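Is 1125 demos enough for block pushing, or are we kidding ourselves?

Started by produra_mark
Tuesday, June 25, 2019

produra_mark
We have been collecting pushing demos on the tabletop arm since April. Operator gets a typed instruction ("push the red star next to the green cylinder"), drives the arm with a joystick, we log it. 1125 episodes so far. My lead wants to start training next week and I am not convinced the data is any good.

Half the team says more is more. I watched 51 of them back to back yesterday and a lot looked like the same push with a different sentence attached.

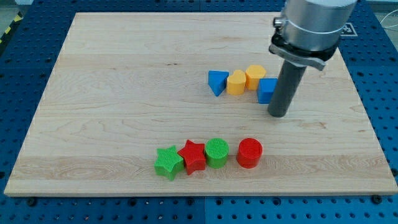
My other gripe is the instructions. People write "move the star left" when there is a red star and a green star on the board. Left of what? Which one? The operator picks one and we file it as correct. I don't see how a model learns anything from that except that words are optional.

kettlecorn
Train on what you have and see. You are guessing about a problem you could measure by Friday.

produra_mark
I could measure the loss. The loss will look lovely. It always does.

jmagalhaes
I ran collection at Jodcombe for a while, so take this as one person's scars. The same-push thing is real. Our operators found a comfortable approach angle and used it for everything. We threw out 131 episodes where the block was already where the sentence said to put it. Someone had typed the instruction after looking at the board.

How are you resetting between episodes?

produra_mark
By hand. Blocks get lined up in rows and off we go.

jmagalhaes
Then I would worry about that before the wording. If every start is tidy, the policy only knows tidy. First bad push and it is somewhere it has never been.
- Janaína Magalhães

bolt_and_nut
Disagree. Tidy rows are hard for a pusher. Neighbors touching, no room to get a round tip in between them. I'd keep some of those on purpose.

jmagalhaes
Some, sure. All of them, no.

kettlecorn
Or don't reset at all. Let one episode end and start the next from the mess. That's how the Bagheri people did theirs and they claimed it worked fine.

produra_mark
"Claimed" is doing a lot there. Did they show any failures? I read that writeup and every clip was a success.

kettlecorn
Fair, I only saw the clips too.

bolt_and_nut
Has anyone tried the Uvance labeling tool for this? You record first and write the sentence afterward, from the video. Fixes the "which star" thing on paper.

produra_mark
We had a trial. Three labelers, same clip, three different sentences, and one of them named the wrong block. I'm not paying for that twice.

jmagalhaes
Three different sentences is fine if they're all true. I'd take that over one vague one. The wrong block is a review problem.

produra_mark
OK. I'll scramble the starts for the next batch and make people name color and shape every time. Still think we train too early. Will post the numbers, including the ugly ones.

kettlecorn
Hold out some scrambled boards before you train or the numbers won't mean much.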